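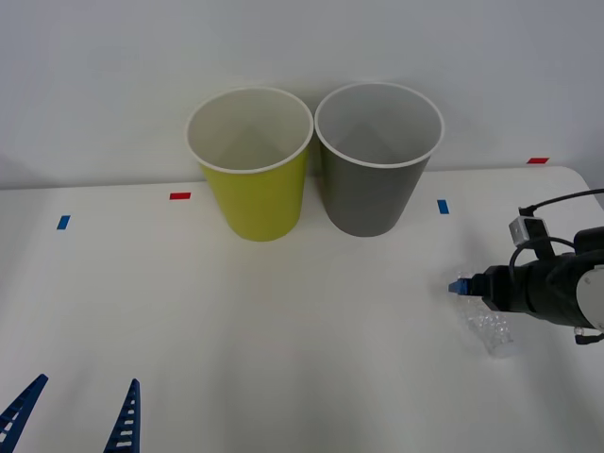 Page last changed: 21 Nov 2019

Pralari Resistance Band Set

I sell a fair few bits of home exercise kit and this is the one I keep going back to myself. It's a set of 5 flat loop bands from Siltach, going from a very light one (good for ankles and sore shoulders) up to a properly stiff one that I still can't do a full set of squats with. I'm working on it!

I do my stretches first thing, before the kettle's boiled, with the lightest band round my knees. Side steps down the hall, side steps back, then a few lying leg lifts if the dog lets me have the floor. The whole thing takes less time than finding my gym shoes used to.

The bands lie flat and don't roll up on bare skin the way my old ones did. They do smell a bit rubbery when you first open the packet, so I'd hang them up by a window for a day or two. Wash them in cool soapy water and keep them off the radiator (I lost a good one that way in October).

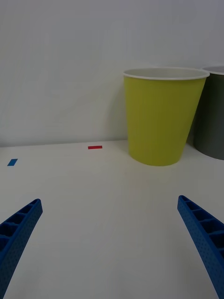 Zeleke wrote in to say the second band is plenty for anyone coming back to exercise after a long break, and that the stiffest stayed in the bag for weeks. I'd go along with that. Start lighter than you think, you can always double up later.

Each loop measures 94 cm all the way round. A drawstring bag and a fold-out sheet with 40 exercises come with the set. Contains natural latex, so please don't order if you're allergic.

Sent out from Jalledau, usually within 4 working days.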